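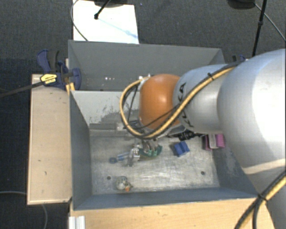 Open grey metal bin on a light wood surface, with parts on the bin floor.

Handling Loose Parts: Notes for Session 3
Dec 16, 2023 | Hiyori Hayashi
Print this page | E-mail this page

These notes cover bins, trays and what goes into them. Read them before the practical. The reading from Session 2 on labels and stock cards is assumed and will not be repeated.

1. What we mean by a loose part

A loose part is any item stored without its own slot, peg or wrapper. It can lie at any angle and it can touch its neighbours. Most small workshops keep the greater share of their stock this way. It is cheap and quick to fill. The cost comes later, when somebody has to find one item and take it out without disturbing the rest.

In the October session several of you used "loose" and "mixed" as if they were the same word. Keep them apart. A bin of identical washers is loose but not mixed. A bin holding one long item, one curved item and one block is both.

2. The bin

Three things matter for this course: the height of the walls, the finish of the floor and the size of the opening.

Walls. High walls keep parts in but make it awkward to reach anything lying close to them. Anything long that comes to rest against a wall is hard to grip from that side. The usual answer is to move it towards the middle first and pick it up second. Count that as two movements when you fill in your sheet.

Floor. Bare metal wears well and wipes clean, but it marks. The floor in the picture is pale grey, scuffed and scratched, and it throws back cloudy bright patches near its centre. Reflections like these make edges harder to judge. A small silver part on a silver floor is the worst case. Blue and dark green parts stand out much better, and you should bear colour in mind when you choose what to put in a metal bin.

A rubber mat cures most of the glare. It also stops round parts rolling. It holds on to dust and oil, and flat parts are harder to slide along it. Jarmo Kokkonen's group tried the Custero mat last term and took it out again for that reason. You may use either, but write down which.

Opening. A large open bin can be reached from above or from any side. A lidded or half-fronted bin cannot. For mixed contents use the open kind.

3. Shapes

We sort by shape before we sort by use.

Long and slender. Screwdrivers, rods, spanners, anything with a ring at one end. Pick up near the balance point, which is seldom the middle. If there is a ring or handle, expect the weight to sit towards one end and test it before lifting clear. The slender blue item on the left half of the bin floor, with its small dark blue ring, belongs in this group.

Blocks. The easiest group. Two flat faces opposite each other are all you need. A block is rarely square to the walls, and the bright blue one is turned slightely. Line yourself up with the block and ignore the walls. A groove or seam can be a help for judging direction, but do not grip across it unless you know how deep it is.

Curved. The hardest group. A curved part touches the floor in few places and tips when pressed. Go in low, close slowly, and wait before lifting. The dark green item is curved, with two lighter tips side by side at its middle. Small projections of that sort catch on other parts, so leave clear floor next to them when you lay out a bin.

4. Spacing

Leave at least a finger's width between any two parts in a mixed bin. If you cannot do that, the bin is too full for this exercise. Crowded bins are dealt with in Session 4 and use a different sheet.

Do not tidy the parts into rows. Rows are for trays. Put the parts in by hand, one after another, and leave them at whatever angle they settle.

5. The practical

Work in pairs. One person lays out, the other picks, then change over.

Each pair does 40 picks in total. Record the shape group, whether the part had to be moved first, and whether it was put down where intended. A dropped part counts as a failed pick and goes back in the bin. A part that was moved and never lifted is also a failed pick.

Last year's best pair, Eirini Karagiannis and Sławomir Stępień, had 34 good picks. Five of their failures were curved parts and the other was a rod against the wall. Their sheet is in the blue folder if you want to see how they set out their remarks column.

Hand in the sheet with both names on it. Remarks can be short. "Tipped", "slid" or "caught on next part" is enough.

6. Putting away

Wipe the bin floor with a dry cloth. Parts go back to the Zarei cabinet, long items in the bottom drawer. Bins are stacked only when empty.

Reading for next time: course pack, page 78 onwards, on sloping floors and shaker trays. Iida Laitinen will take the session.

Contact the course office | © 2023 Prorkon Training | Back to top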